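Historia y análisis del deporte
Apuntes de la sesión 6: el fuera de juego y la línea defensiva
Martes, 7 de octubre de 2025

Antes de empezar: quien no estuvo en la sesión anterior necesita los apuntes sobre el paso del juego de regate al juego de pase, que damos por sabidos. Hoy entramos por fin en la regla que más me gusta de todo el reglamento (ya lo iréis notando).

1. De tres jugadores a dos

Hasta 1925, un atacante necesitaba tener a tres rivales entre él y la línea de meta en el momento del pase. Como uno de los tres solía ser el portero, bastaba con que un solo defensa se adelantara con buen criterio para dejar en fuera de juego a media delantera, mientras su compañero se quedaba atrás cubriendo. ¡Era una trampa baratísima! Los partidos se llenaban de interrupciones y el juego se apelotonaba en el centro del campo.

El cambio de 1925 redujo la exigencia a dos jugadores. Parece un retoque mínimo y, sin embargo, reordenó el campo entero: los goles subieron de golpe en la liga inglesa y los equipos tuvieron que buscar otra forma de protegerse. De ahí sale el medio centro que retrocede y se coloca entre los defensas, y con él la WM, a la que dedicaremos toda la sesión siguiente.

2. La posición «en línea»

El segundo cambio que nos interesa es el de 1990. Desde entonces, el atacante que está a la misma altura que el penúltimo adversario se considera habilitado; antes se le señalaba fuera de juego. Conviene recordar la formulación exacta, que en los exámenes siempre se escribe mal: el penúltimo adversario, no el último defensa. El portero cuenta como uno más, y si ha salido a por un córner puede haber dos jugadores de campo por detrás de él.
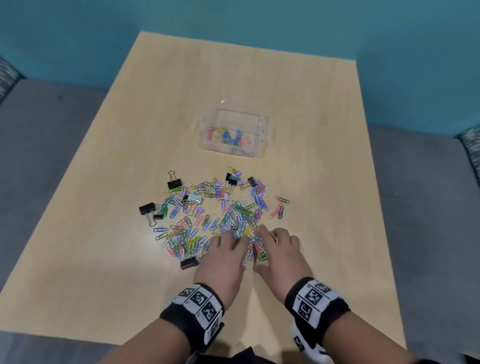

La línea defensiva es una referencia móvil, y eso es lo que la hace tan bonita de estudiar. Cuando cuatro defensas suben a la vez, el espacio útil del rival se encoge; cuando uno solo se duerme, se abre para todos. Para verlo sin pizarra basta una mesa más o menos rectangular, como la de madera clara de la foto: el recipiente de plástico transparente, cerca del centro, hace de balón, los lados con los bancos grises son las bandas y el borde del fondo, hacia la pared azul verdosa, la línea de meta. Colocad cuatro monedas a lo ancho, entre el recipiente y ese fondo, y dos más de otro color como delanteros. Moved una sola moneda defensora hacia el fondo y fijaos en cuánto terreno acabáis de regalar (la primera vez impresiona, de verdad).

3. Posición e infracción

Estar en posición de fuera de juego no es infracción por sí mismo. Hace falta intervenir en el juego, interferir en un adversario o sacar ventaja de la posición. Tampoco hay infracción si el balón se recibe directamente de un saque de meta, de un saque de banda o de un saque de esquina. Brazos y manos no se tienen en cuenta, y esto vale también para los porteros.

4. Caso práctico: Banport contra Falus

Trabajaremos con las anotaciones que Ngọc Kiuều preparó en marzo sobre la temporada del Banport, con 272 pases en profundidad clasificados. Son una maravilla de material. En 35 de ellos el asistente levantó el banderín, y en 29 de esos 35 el atacante había arrancado antes de que su compañero armara el pase. Preguntas que guiarán el comentario:

- ¿Desde qué zona del campo salen los pases que acaban en fuera de juego?
- ¿Qué hace el lateral del lado contrario en el momento del golpeo?
- ¿Cambia la altura de la línea del Falus después del descanso?

Para la próxima sesión

Leed el capítulo de Plosik sobre la WM y traed dibujada una jugada propia, con la posición de los veintidós jugadores en el instante del pase. Quien quiera ir más lejos puede mirar el artículo de Lã sobre la trampa del fuera de juego en el fútbol juvenil, que está en la carpeta del curso. Las jugadas se entregan en papel al principio de la clase.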